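Project report: Jillevia, a strap for changing shoe trims
Noémi Bakos, Zhuoran Wan and Donnie Pollock

Our brief was to design a small fashion accessory that could be made for under the price of a lunch. We chose a detachable trim for plain canvas shoes. A band of elastic goes round the shoe and takes a bow, a badge or a fabric flower, held by a single press stud.

We made 18 bands in the first batch. Cuiping Zhong cut the elastic and Zhuoran did the sewing. The studs came from a market stall in Honley, and 15 of the bands kept theirs through the pull test. On the other three the stitching gave way before the stud did.

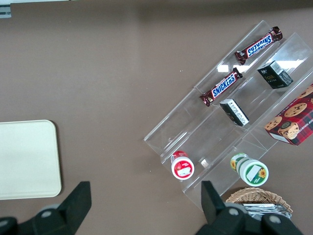
Sorting the trims took longer than the sewing. We had 237 in the end, mostly bows, and the felt ones picked up fluff from everything they touched. For the stall in January we want them laid out by colour so that people can try them against their own shoes. A flat, off-white tray with rounded corners suits this well, as the darker felts stand out against it and the plain surface is easy to wipe.

The second batch will use wider elastic and a double row of stitching. Zeyu Yuan is drawing a new card for the packaging.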